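Sunday, December 22, 2019
Siltwood workshop, finish notes

Second coat of oil on the Kobori test boards is done. I rubbed it in for 7 minutes, then wiped with clean cotton. The corner of board 3 still feels sticky – maybe too much oil there.

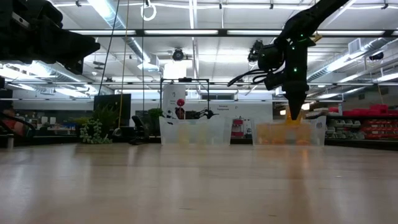 Light wooden top, glossy finish, small marks.

The Fetville wax did not arrive. I will try 1,000 grit on the next board and write the result in January.
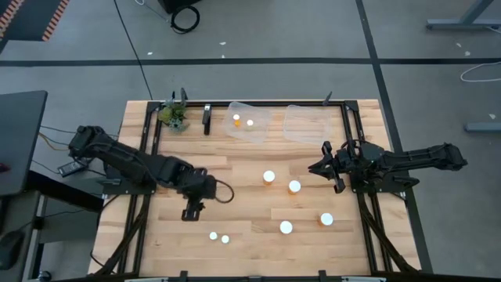
Worktable with planks in tan, cream and brown.

To do: order cotton, label the Kiruvura sample.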